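Thursday, late

Finally got to the blocks! I have been promising myself this for weeks, and after tea tonight I cleared the worktop, put the radio on low and got stuck in. It is gone eleven now and my fingertips are sore from the sandpaper, but I am so pleased that I can't go to bed without writing some of it down.

The set came from Barbara, who was clearing shelves at Trostlow and rang me in November to ask if I wanted "the bag of shapes". Did I want it! I drove over the same evening. It was a flour sack tied with garden string, and when I tipped it out on the carpet it went everywhere, under the settee, under the dog. There were 152 pieces in the end. I know because I wrote it on the lid of the box they live in now, and then had to cross out 150 when I moved the armchair.

Tonight was mostly sorting and trying things out. I started by colour, which looked lovely and was no use at all, and then went over to shapes. Cylinders are the best of the lot. They stand up straight away, they have a good thick feel in the hand, and if you lay one down it rolls off and you have to go after it. The stars are fiddly. I did two with 230 paper and a third with a finer sheet, and the finer sheet is definitely the way to go round the points. Must get more. Kondus had it on the bottom shelf last time, next to the wood glue, but they shut early now.

Gerardo says I should leave the edges alone because the wear is part of them. I see what he means, and where a corner is just rubbed down and soft I have left it. But a few had proper splinters, and these are going to Calimlim for the little ones' table, so the splinters had to go. He came round to it when he got one in his thumb.

What I love is how bright they still are. Yellow especially. I had a go at mixing a yellow to touch up one chipped piece and it came out like custard, then like mustard, and I gave up and used it on a plant label. The green was easier. I got the green nearly right on the second try, and Gerardo couldn't tell which side of the block was mine (I had to turn it over and check the pencil mark before I was sure myself).

The other good thing today is the board. I have wanted a proper flat board for setting shapes out on ever since I saw the one at Stano, where you can push the pieces about and make a little town or a pattern or whatever you fancy, and nothing sinks into the carpet. Pale wood, plain, no raised edge. Maple is such a pretty background for strong colours -- the grain has those soft swirls that you don't notice at all until the light comes across it sideways, and then you can't stop looking. I oiled a scrap to see, and it went a shade darker than I liked, so I shall keep to wax. Spent 40 minutes on one corner of the scrap, happy as anything.
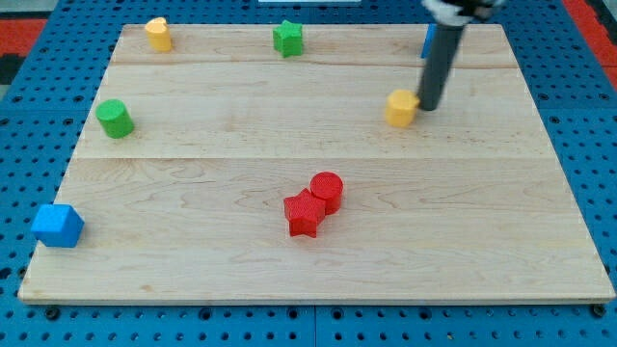 Stars, a heart and cylinders out on the pale board.

Yellow and green together wins, I think. I had been planning to give Calimlim a tray of all one colour to begin with and I have changed my mind completely. Mixed is much jollier. A star near a heart near a cylinder, plenty of space between, and you want to reach over and start moving them about.

To do: ring Barbara and ask if there was ever a second bag, because she mentioned triangles and I have not found a single triangle. Find the lid for the wax. Ask Gerardo for the loan of his small clamps again and give him back the ones from last time. The old price ticket was still tucked in the bottom of the sack, just the number 219 and no clue what money it was in, so I must show her that too, she'll enjoy it.

Kettle on, then bed. Hearts tomorrow -- I've saved them up.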